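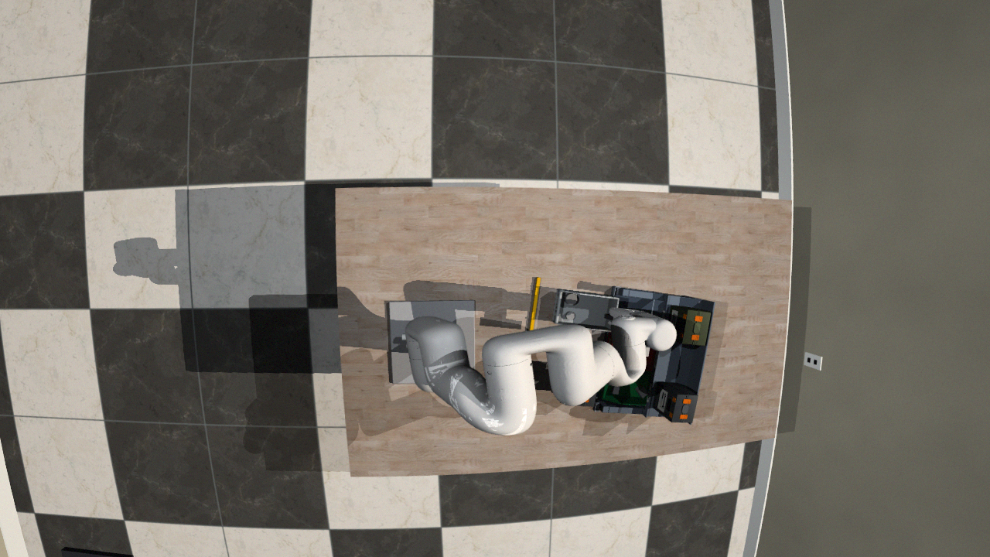 Why does the success rate for the disassembly policy drop when the same checkpoint is run with a new random seed?

The seed also sets the chassis rotation at reset, and the training set covered a much narrower range of rotations than the evaluation script allows. Fix the range in the config or retrain on the wider one.

Print this page
E-mail this page
Reading time: 2 min

Ticket 453 — Holtano sim benchmark
Opened by: Kobe Lambrechts
Assigned to: Guðlaug Oddsson
Status: closed 31/12/2019

Kobe Lambrechts:
Ran the Utov checkpoint on the module removal task. First seed gave 142 successes out of 453 episodes. Second seed, same weights, gave 38 out of 453. Nothing else changed between runs. Logs are in the Gromau folder. I need to know which number goes in the results table.

Guðlaug Oddsson:
Neither one yet. Can you send the reset poses for both runs? Also check if domain randomization was on for lighting.

Kobe Lambrechts:
Poses attached. Lighting randomization was off both times.

Guðlaug Oddsson:
Found it. The eval script draws one chassis rotation per seed and keeps it for the whole run. Your second seed drew an angle outside the training range. From there the wrist comes in over the wrong part of the chassis and the planner times out. I replayed the failed episodes with the rotation forced back into range and most of them finished.

Changes made:
- rotation is now drawn per episode
- range is read from the training config
- the script stops with an error if the two ranges differ

Kobe Lambrechts:
Reran both seeds on the Robichaud node. They now agree within the error bars. I'll report the wide range as a separate row — it is still a fair test, just a different one.

Guðlaug Oddsson:
Fine with me. Please drop the old numbers from the draft. Closing.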